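Piltard adopts clear-desk rule for shared offices

September 23, 2019

Office services firm Piltard will apply a clear-desk rule at its Abernathy and Hekach sites starting next week, following a trial that began in July on one floor of the Abernathy building. The rule covers 80 shared desks. Desks assigned to a single employee are exempt.

Under the rule, a desk must be left with a bare top at the end of each booking. Monitors fixed to an arm may stay in place. Paper, chargers, cups and personal items must go into a locker or be taken home. Items left behind are bagged, labeled with the desk number and held at reception for 20 days.

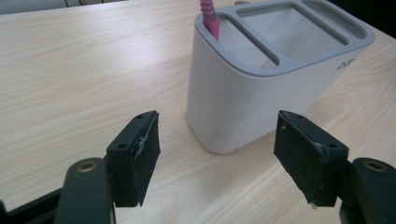
Storage on the desk itself is limited to one small organizer for pens and similar supplies. The company's guidance sets no brand or color, but it does set a maximum footprint and asks for an open top with separate sections, so that the contents can be checked at a glance. A white plastic container with three compartments and a gray rim, standing directly on the wood, is the kind of item that meets the guidance. Lidded boxes and stacked trays do not. Organizers belong to the desk and are not to be moved between floors.

The change is tied to a new cleaning contract with Lender, which took over evening service at both sites. The contract specifies that each shared desk is wiped across its full surface on every working night. Under the previous arrangement, cleaners were told to work around anything left on a desk. An internal check before the trial found that only 62 percent of shared desks were being wiped in full on a given night.

During the trial, that share rose to nearly all desks on the test floor. Piltard did not release a separate figure for cleaning time – the contract is priced per floor, and time spent at each desk is not logged.

Surface care is also addressed. Lender's crews will use a damp microfiber cloth and a neutral cleaner on wood and wood-finish tops, followed by a dry cloth. Alcohol wipes, which staff had been using on their own, will be removed from supply cabinets. Repeated use of strong solvents can dull a finish and leave pale rings that do not polish out.

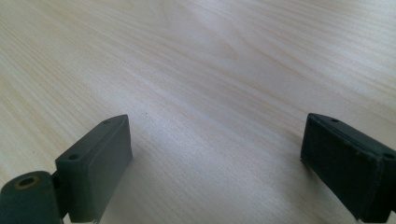 Tops that are already marked will be inspected over a three-month period. Light scratches will be left as they are. Tops with raised edges or open seams will be replaced, as water can enter at those points and swell the material underneath. Replacement work will be done outside office hours, and the affected desks will be blocked in the booking system for one day.

Employees can request an exception for medical equipment or for work that requires materials to be left out overnight. Requests go through the site office and are valid for 3 months. A desk with an exception is marked with a card and is skipped by the cleaning crew – the person using it is then responsible for wiping it down.

The Hekach site will follow the same schedule, except on its ground floor, where carpet replacement is still under way.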